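Takeaway cup, lid and straw: station procedure
Speaker notes, Sudheer Varma
Thursday, April 18, 2024
Session 2, Fevisley counter staff and site leads

Slide 1. Title
Wait for the side door to close. Handouts go out at the end. Questions on pricing go to Ilango Thampi.

Slide 2. Scope
Cold drinks only. Small cup, domed lid, straight straw. Hot cups have their own sheet and come up in the May session. The Rolland site still uses flat lids, so slides 5 and 6 do not apply there until its stock runs out.

Slide 3. Complaint figures
Last quarter: 2,165 cold takeaway orders logged at Zonus, 592 of them on the lunch shift. Seven complaints about leaks. Two about a missing straw. Do not read out the table. Point to the leak row and move on.

Slide 4. The cup
Single-wall paper, tapered. The wall is stiffest near the rim, under the rolled edge. Grip there. Pressure at mid-height bends the wall inward and pushes liquid up against the lid. 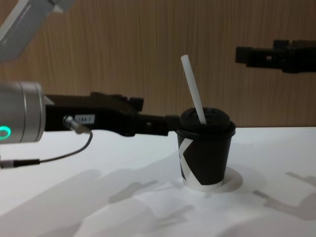
Fig. 1. Small black cup with domed lid, held just below the rim.

Mention that the cup stays upright on the table through the whole sequence. Lifting to check the lid is a separate step and comes before the straw.

Slide 5. Seating the lid
Press at four points on the outer ring, opposite pairs. Keep fingers off the dome. Run a thumb around the edge. Any gap: remove the lid, discard it, take a new one. A lid that has been forced on once does not seal well the second time.

Slide 6. The straw
Hold at the middle. Bring the lower end in at an angle, line it up with the opening, then tilt toward vertical and lower. Going straight down from above hides the opening behind the hand. The upper end is the drinking end and is not touched. 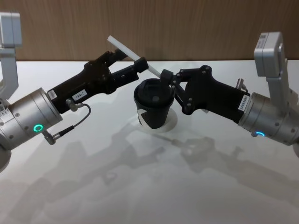
Fig. 2. White straw held near its middle, lower end close to the lid opening.

Pause on this one. Ask the group where the other hand should be. Expected response: on the cup, light pressure, no squeeze.

Slide 7. Stock
Mokeck supplies cups and lids under one order code. Straws are ordered separately. Check both lines on the weekly sheet. Ilango has the revised form.

Practice run, two people per table. Swap after each full sequence. Collect unused lids in the original sleeve.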